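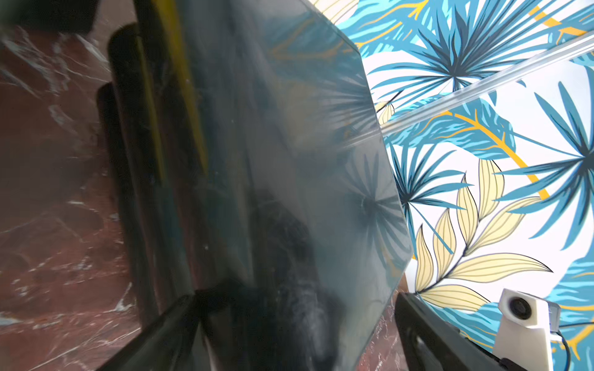

ノートPCの内蔵ストレージを丸ごとコピーする場合、コピー先は元のディスクと同じ容量でなければなりませんか。

必要なのは、使用中のデータ量に作業領域を加えた容量です。Primeroのファイル単位コピーを使う場合、元のディスクの総容量は問いません。ただしセクタ単位コピーを選ぶと、未使用領域も含めて転送されるため、コピー先は元と同容量以上が条件になります。

以下、外付けケースLukenに入れたSSDへPrimeroで内蔵ストレージの内容をコピーし、換装後に起動するところまでの手順をまとめます。使用量は643GB、コピー先のパーティションは800GBです。

事前の確認

コピーを始める前に、次の項目を済ませておきます。

・ACアダプタを接続する。バッテリー駆動のままではPrimeroはコピーを開始しない。
・スリープを無効にする。画面の消灯は有効のままで差し支えない。
・ディスクの暗号化を使っている場合は、回復キーを別の機器か紙に控える。
・クラウド同期ソフトを終了する。一時停止では常駐プロセスが残ることがある。
・ごみ箱を空にし、不要なディスクイメージを削除する。

回復キーをコピー元のディスクにだけ保存するのは避けてください。換装後の初回起動で入力を求められた時点では、そのファイルを開けません。

コピー先の初期化

1. Lukenを本体のUSBポートに直接つなぎます。ハブは経由しません。
2. Primeroを起動し、「ディスク」タブを開きます。
3. 一覧からコピー先を選びます。型番と容量の両方を照合してください。接続順によって番号が入れ替わるので、番号だけを見て選ばないこと。
4. パーティション形式をGPTにします。
5. 「初期化」を押し、確認欄にディスク名を入力します。

初期化するとコピー先の既存データは消えます。中古のSSDを使う場合は、この段階で自己診断情報も見ておきます。代替処理済みセクタの値が増え続けているものは使いません。

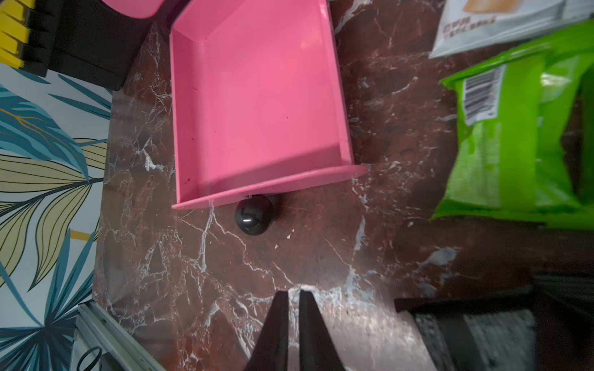
初期化が終わると、コピー先は「未割り当て」と表示されます。ここで手動でパーティションを作る必要はありません。起動用の領域はコピー時に自動で作成されます。先に作ってしまった場合は、いったん削除して未割り当てに戻してから次へ進みます。

コピーの実行

1. 「移行」タブで、コピー元に内蔵ストレージ、コピー先に外付けのSSDを指定します。
2. 方式は「ファイル単位」を選びます。
3. データ用パーティションのサイズを800GBに設定します。残りは未割り当てのまま置きます。
4. 「コピー後に照合する」にチェックを入れます。
5. 「開始」を押します。

手元の環境では、照合を除いた所要時間は55分でした。小さなファイルが多いほど長くなり、残り時間の表示は序盤にかなり変動します。進捗が止まったように見えても、転送量の数字が動いているうちは中断しないでください。

途中で接続が切れた場合、Primeroは自動で再試行します。再試行が3回続けて失敗すると処理は停止し、ログに「E-LINK」が記録されます。このときはケーブルを交換し、コピー先の初期化からやり直します。途中から再開する機能もありますが、切断の直前に書き込まれたファイルが照合で不一致になる例があったので使っていません。

照合ログの読み方

照合が終わると、ホームフォルダにログが作成されます。確認する行は末尾の「mismatch」と「skipped」です。
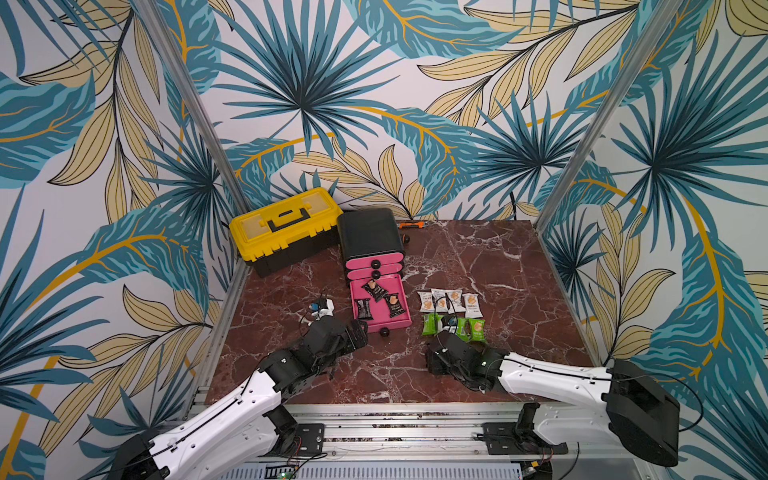 Seon-mi Kwon

mismatchが0でない場合は、該当ファイルのパスを見ます。ブラウザのキャッシュや一時ファイルであれば、コピー中に内容が書き換わっただけなので無視できます。文書や写真のフォルダに含まれるファイルが出ているときは、そのファイルだけを手動でコピーし直し、ハッシュ値を比較します。

skippedには、読み取り権限がなかったファイルが並びます。ほかのユーザーアカウントのフォルダがまとめて出ている場合は、Primeroを管理者権限で起動していません。起動し直してコピーからやり直します。

換装と初回起動

1. 本体をシャットダウンします。高速スタートアップが有効な機種では、完全シャットダウンを選びます。
2. ACアダプタを外し、内蔵バッテリーのコネクタを抜きます。
3. 元のストレージを外し、コピーしたSSDを取り付けます。固定ねじは元のものを使います。
4. コネクタを戻し、裏ぶたを仮留めした状態で電源を入れます。
5. ファームウェアの設定画面で、新しいSSDが起動順位の先頭にあることを確認します。

起動しない場合は、まず元のストレージに戻して起動するかどうかを見ます。元のディスクで起動するなら、問題は起動領域の側にあります。Primeroの「起動領域の修復」を、Lukenに接続したSSDに対して実行してください。元のディスクでも起動しないときは、コネクタの差し込みを見直します。

正常に起動したら、スリープ設定とクラウド同期を元に戻します。同期ソフトによっては別の機器と認識され、再ログインを求められます。全ファイルの再ダウンロードが始まったときは一度止め、既存フォルダを指定し直すと転送を省けます。

元のストレージは、少なくとも次の定期バックアップが完了するまで消去せずに保管します。換装前と換装後のディスクを同じPCに同時に接続する場合は、識別子の重複で片方がオフラインになることがあります。そのときは元のディスクの側の識別子を変更します。

更新履歴
2023年2月15日 照合ログの項を追加。Pauline Cleggさんの指摘により、パーティション形式の記述を修正。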